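How a Robot Practices in a Pretend Kitchen

Suppose you want to teach a robot to put a bottle on a rack. You could hand it a real bottle. You would also want a broom.

Elīna Siliņa and Joon-young Han, who write robot software at Grellwood, prefer to start with a simulator. A simulator is a program that makes a pretend world, a lot like a video game, except that the main character spends all day tidying up and never gets a sword. Everything in it is made of numbers – the table, the drawers, the bottle, even the robot's own thumbs.

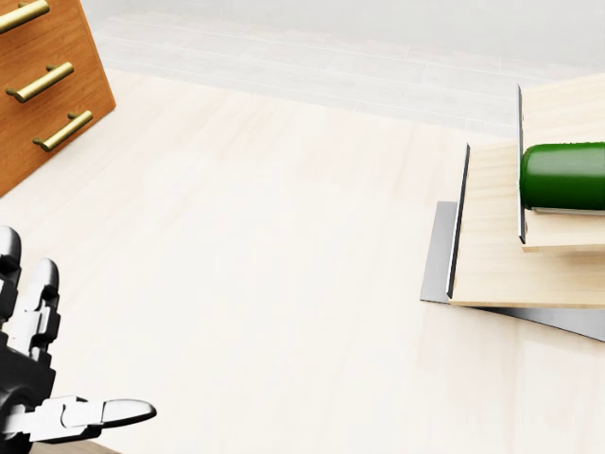
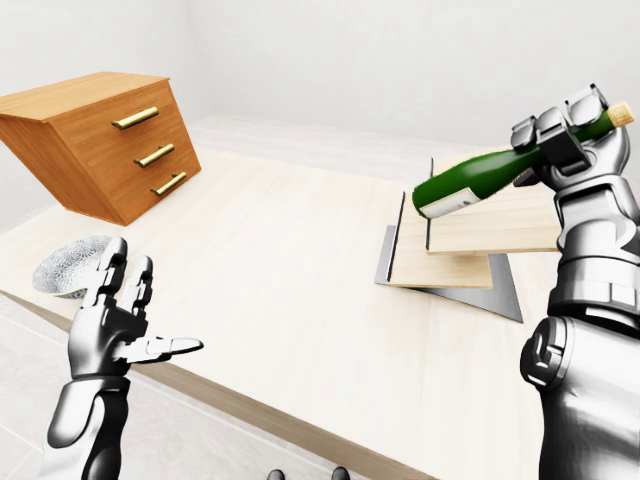

A pretend table, seen from the robot's side of it.
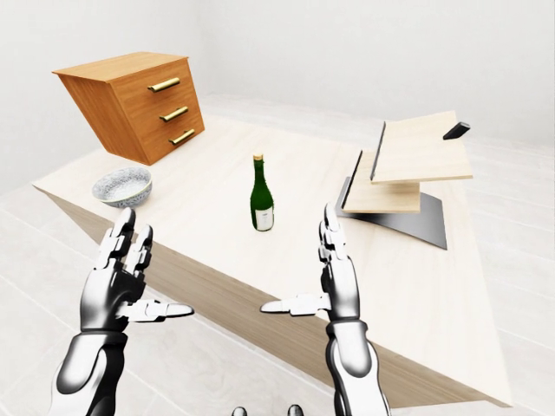
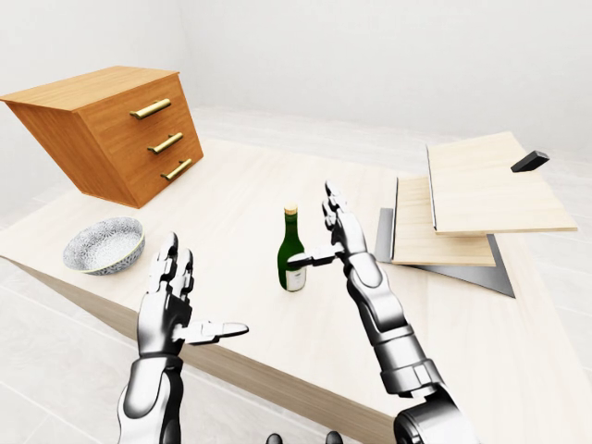

To move a bottle, the software has three questions to answer. Where is the bottle? That part is called perception. Which way should the arm go without whacking the furniture? That part is planning. And how much should each joint bend right now? That is control, and it gets asked again and again, many times a second, like a little brother on a long car trip.

If the plan is bad, the pretend bottle falls on the pretend floor. Joon-young presses reset and the bottle is back. He once ran the same task 1000 times over a weekend in July, mostly while asleep.

Pretend worlds do leave things out. Real glass can be slippery, and real tables wobble. So a robot that does well in the simulator still has to try the job with real things, and Elīna keeps the broom.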